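Aceite para muebles Canel, lata de 2 litros

Canel es un aceite de acabado mate para mesas, estantes y encimeras de interior. Lo preparamos en el taller de Wakden con aceite de linaza y cera, sin colorante. La madera conserva su tono y la veta se nota un poco más.
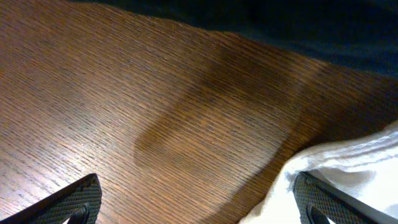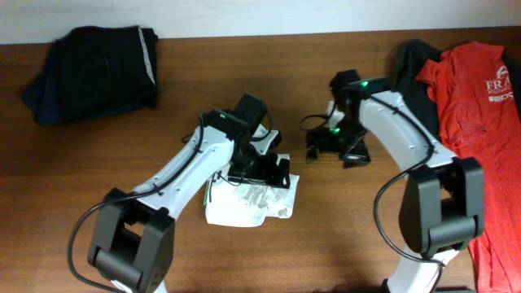
Tablero de madera de tono marrón rojizo, con la veta a la vista.

Modo de uso
Lije la superficie y quite bien el polvo. Aplique una capa delgada con un paño de algodón, siempre en la dirección de la veta. Después de 9 horas se puede dar la segunda capa. Para una mesa de comedor recomendamos dos capas y un repaso cada seis meses.

Los paños usados deben extenderse al aire libre hasta que sequen, pues pueden encenderse solos si quedan doblados.

Conservación
Guarde la lata cerrada, en un lugar fresco. Si se forma una piel encima, retírela con una espátula y el resto sirve igual.

Consultas sobre maderas y pedidos para taller: Mafalda Macedo. También tenemos la cera Kitarby, que se vende aparte.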